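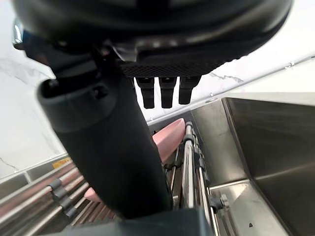
The gripper over the rack at the sink station, with one of the pink pieces lying on the rods.

Open day at Nishimura, Nirnusmont
08/02/2020

I had been looking forward to this one since July, when the first notice went up and I put my name down within the hour. Nishimura opens its workshop to the public once a year, and I had missed it twice through work. So there I was outside the gate before it opened, in the drizzle, with a flask of tea and a big grin on my face.

The workshop is up the hill behind the old bus depot in Nirnusmont. If you go by bus, get off at the stop after the depot and save yourself the climb (I didn't, and I regretted it). Inside they hand you a badge and a paper map and you can wander as you like, apart from the paint room, which was shut. There are 4 stations open to visitors and I went round all of them, then straight back to my favourite.

My favourite was the sink. The project is called Ultari and it's all about kitchen jobs, so they've fitted the station out like a proper kitchen, with white marble on the walls, a deep stainless steel basin and a rack made of steel rods. I could have stood there all day! You get so used to seeing robot arms behind fences in car plants, shifting the same part over and over, that it's a real thrill to see one at work over a sink like the one you've got at home.

Emiko Okabe was running the station and she was brilliant with questions. I asked why the sink and not, say, folding towels, and she said it was the shiny metal that interested her. Steel throws back whatever colour is near it, and for a machine that works from camera pictures a reflection can be a real nuisance. If you look at the rods near the pink piece you can see a bit of pink in them too. I'd never have given that a thought, and I've been washing up for forty years.

The other thing she talked about was the fingers. They're short, black and blocky, with squared-off ends, and I had expected something much more like a hand. She told us they had tried longer ones and found them awkward between the rods. A boy next to me wanted to know if it ever breaks plates. "We don't give it the nice ones," she said, and moved on to the next hand up.

There's a screen next to the station that shows the view from down by the gripper, and I found that every bit as good as watching the arm itself. The rods look enormous from there. My sense of direction went completely and I had to keep glancing up to work out which way round the rack was.

Upstairs is the Mokunel room, which is the software side. They keep a tally of practice runs on a whiteboard and it stood at 3631 when I looked. It's mostly desks and graphs, but do go up, as the two students there were lovely and let me have a turn at steering a little arm with a hand controller. I was hopeless. I chased a wooden block round the table until it fell on the floor, and the queue behind me cheered.

Tea and buns were in the canteen, cash only. The talk at 2 was packed and I stood at the back, where you could hear well enough but not see the slides, so go in early if you want a seat. One of the staff told me they'd had 2000 people through last year, and by mid-afternoon I could well believe it. The queue for the lift was silly. Take the stairs if you can.

Parking is on the grass by the lower gate, and it was getting muddy by the time I left. Bring boots. The list for next year's open day is at the front desk and I've already signed it.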